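Chantelle Matlala
6th September

Okay friends, get a drink, because I have been thinking about golf carts and concept cars all day and I have to put it somewhere. (1/6)

Vurano finally put its little two-seat concept on show in Greltambridge, and I drove over with my cousin to see it. Worth every mile!

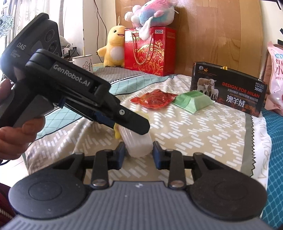
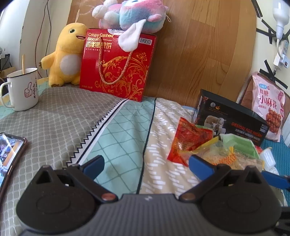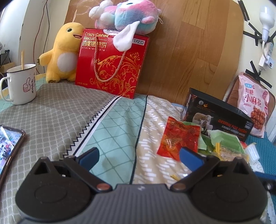 Patterned bedspread, all three. (2/6)

So, the car. The roof folds back into the tail in one piece, and the seats are done in this soft mustard cloth I wanted to take home with me. (3/6)

The drawing came out of a student contest Parar ran in August. They had 902 entries, if you can believe it, and picked 15 for the wall. (4/6)

My favorite on the wall was the Van Wyk one, number 492, with a bag rack that swings out sideways (my dad would have loved that). (5/6)

No word on whether any of it gets built. If you go, park behind the hall and bring a sweater, it's chilly in there. (6/6)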